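Chapter 11
Care of Woven Cotton Goods in Group Housing

Terms used in this chapter: absorbency, crease recovery, dimensional change, finish, linen stock, plain weave, sateen, thread count, turnover

11.1 Scope

Chapter 10 dealt with the purchase of bed linen. This chapter covers what is done with the goods once they have been bought: washing, drying, folding, storage, repair and removal from stock. It applies to dormitories, staff quarters, short-stay lodgings and other buildings where one linen room serves many beds. Hospital linen is under separate rules and is treated in Chapter 14.

Only woven cotton and cotton blends are considered. Knitted goods stretch under their own weight when wet and need different drying methods. Wool blankets are covered in the appendix to Chapter 12.

Most of the worked problems use the records of the Bomusbridge residence, a building with 231 beds and a single linen room on the ground floor. Students should read the stock table at the end of Chapter 10 before attempting them.
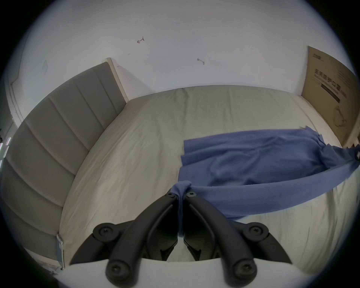 11.2 How cotton creases

A cotton fiber is mostly cellulose. The long chain molecules in cellulose are held to one another by weak bonds. When a fiber is bent, some of these bonds break and form again in new positions, and the fiber then tends to hold the bend. Water speeds up this process. A sheet left in a heap while damp will therefore crease more sharply than the same sheet left in a heap while dry.

Crease recovery is the degree to which a fabric returns to flat after it has been folded under a load and released. It is measured as an angle. A strip is folded, pressed for a set time, and allowed to open. A strip that opens fully has a recovery angle of 180 degrees. Untreated plain weave cotton falls well short of this. Resin finishes raise the angle but lower the tear strength, and the loss is greatest where the finish has been applied unevenly.

Weave also matters. In a plain weave each yarn passes over one yarn and under the next, so the yarns have little room to shift. In sateen the yarns float over several others before passing under, and the cloth can relax more easily. Sateen snags sooner for the same reason and is seldom chosen for group housing.
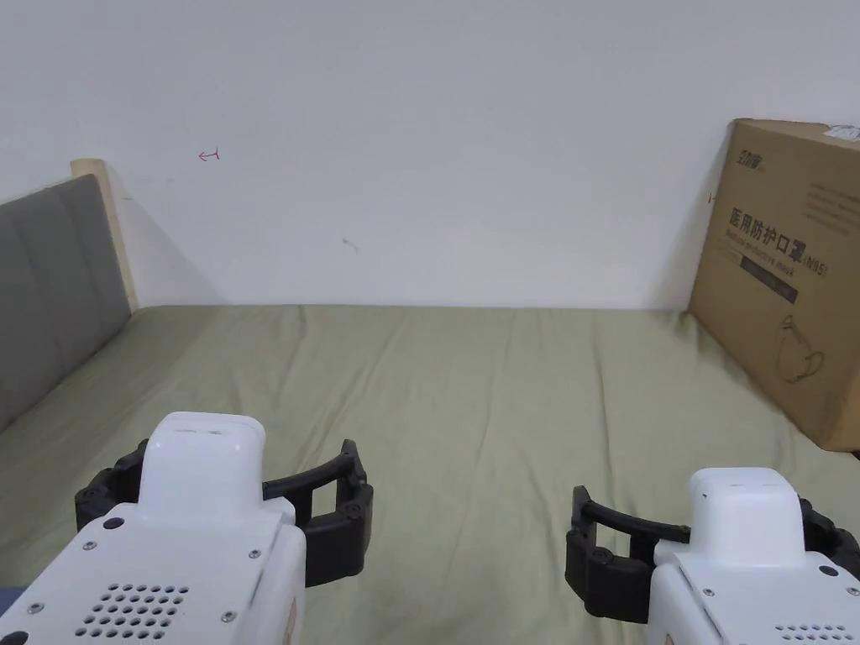
Thread count is a poor guide to creasing. Two sheets with a count of 200 may behave quite differently if one is made from coarse short-staple yarn and the other from fine combed yarn. Cloth weight, yarn type and finish should be recorded together on the stock card.

11.3 Sorting

Goods are sorted before washing by color, by soil and by weight, in that order. Sorting by weight is the step most often left out. Light shirts washed with heavy sheets become wrapped inside them, rinse poorly, and come out of the extractor with hard creases along the seams. 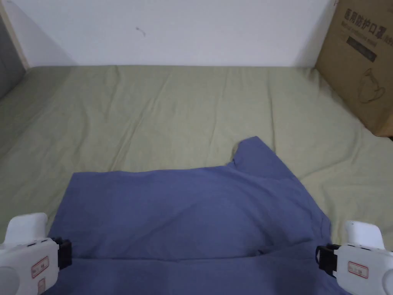 Personal clothing is kept apart from house linen at every stage. The two follow different routes: house linen returns to the shelf, and clothing returns to a named resident. Sorting is best done on a table or bare counter, but in small buildings it is often done on a bed. Where a blue cotton garment is laid out on a pale green sheet, the difference in color makes the edges of the garment easy to find, and it is less likely to be gathered up with the bedding. White garments on white sheets give no such help. The Palomino system, used in several of the problems, assigns one sheet color to each floor and leaves white for towels only.

Pockets are emptied and cuffs unrolled at this point. Fasteners are closed. Torn items are set aside for repair before washing, as a small tear will usually lengthen in the machine.

11.4 Dimensional change

New cotton cloth is under tension from weaving and finishing. The first few washes release this tension and the cloth becomes shorter, chiefly in the warp direction. A fitted sheet cut with no allowance may not reach the corners of the mattress after it has been laundered. Buyers should ask for shrinkage figures in both directions and should wash a sample before placing a large order.
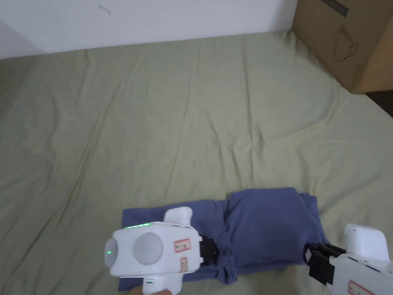

REVIEW BOX 11-A: Before You Go On

Define crease recovery and state how it is measured.

Explain why a resin finish may shorten the service life of a sheet.

Sheets on stock card 900 are recorded by thread count alone. List the other entries needed on the card and give the use of each.

11.5 Drying

Drying removes water in two stages. Free water between the yarns leaves first and at a steady rate. Water held within the fibers leaves more slowly, and the cloth temperature rises as it does so. Heating past this point wastes fuel and makes the cloth harsh. The load should be removed while a trace of moisture remains in the hems, then folded without delay. Section 11.6 gives the folding sequence for flat and fitted sheets.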